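Flemitz questions "ten-year" mattress claims

Oct 8, 2021 — Consumer group Flemitz today asked mattress sellers to back up their lifespan promises. It read 152 warranties and found 2 that define sagging clearly. 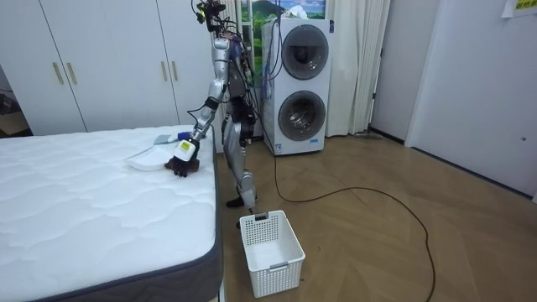

Folded white cloth on a mattress.

"Ten years" sounds fine — until a buyer files a claim.

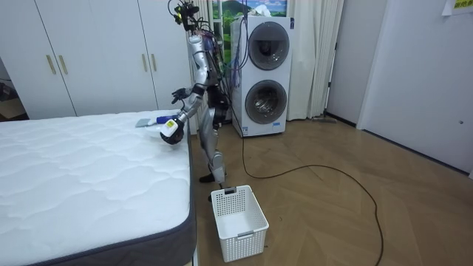 Yufang Hou doubts that clearer wording alone will get anyone a refund.

Flemitz shares that doubt and wants sellers to publish claim results, starting in July.
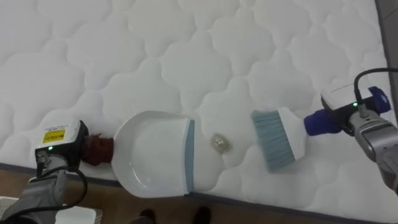 White quilted mattress top with dark gray piping.

Trendura has yet to answer. 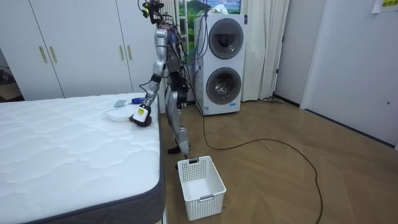
Press contact
Evdokia Alexiou, Flemitz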